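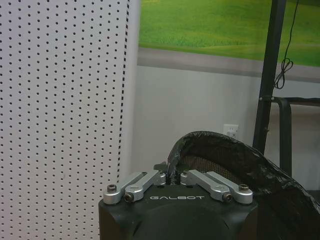
4. Closing the fingers (Treloar Robotics Club)

1. Look at both metal linkages. If a bolt head stands proud, tell Chelsea Hulme -- not your cousin with the power drill.
2. Load the Zeltemel profile and set close speed to 13.

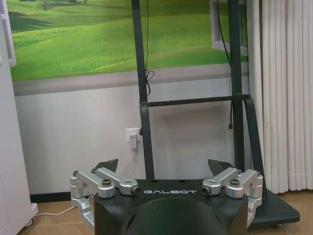
3. Press Close once. Once is plenty.

Note: Error 1117 means you skipped step 2. So does error 2185.

Caution: The fingers can't tell a foam block from a freshman. 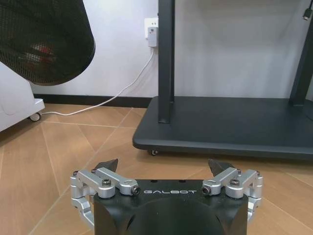
Fig. 4. Fingers open, nothing held.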